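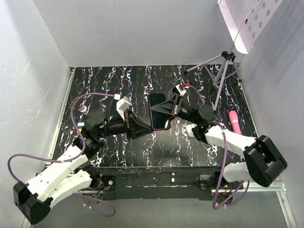

Software Engineer, Motion Planning and Control (two-arm manipulation)

Livow is looking for a software engineer to join the small group that writes everything between the camera feed and the motor commands on our two-arm workstations. Posted 25 Mar 2018.

We have been at this for a few years now, and we are still very fond of the work. Our arms handle the ordinary things people keep on desks and in bags, and a good part of our week goes into the awkward ones: a phone lying flat on a dark tabletop, for instance, with glossy glass on top and very little edge for a fingertip to get hold of. Two grippers that have to meet at one small object, each with a camera riding along on the wrist, make for a planning problem that looks easy until you sit down with it.

Our planner is called Maeng. It takes a goal for both arms and works out paths that keep them clear of each other, of the table and (we are still working on this part) of their own cables. Grondel is the tool we use to replay a run, line up the camera views with the joint readings and find the moment where things went wrong. Both grew up quickly and both could use somebody patient who enjoys tidying as much as building.

What you would be doing

Improving how Maeng handles close work, where the two arms share a very small space.
Writing and testing the control code that runs underneath it, including gentle contact with thin or slippery objects.
Helping our perception people with wrist camera calibration, and with shiny surfaces that throw back reflections.
Adding to Grondel. We have 800 saved runs waiting for better labels and a search box that works.

What we hope you bring

At least 3 years of writing software that other people have had to rely on, in C++ or Python and preferably both. Some time spent with real hardware, whether at a job, at school or in your own garage. You should be comfortable with coordinate frames, and willing to say so when a result looks wrong to you. A degree is welcome but we don't insist on one.

The practical side

This is a full-time position, on site at our workshop in the Fondico building, with 2 days a week from home once you are settled in. We would love to have you start in May, though we can wait a little for the right person - moving takes time and we know it.

How to apply

Send us a resume and a short letter through the careers form on our website. Tell us about a bug you chased for far too long, and what you learned about the system along the way. There are 2 conversations after that, one by phone and one in person at the bench, where you'll get to try Grondel on a real run and ask us anything you like. Everyone who writes gets a reply.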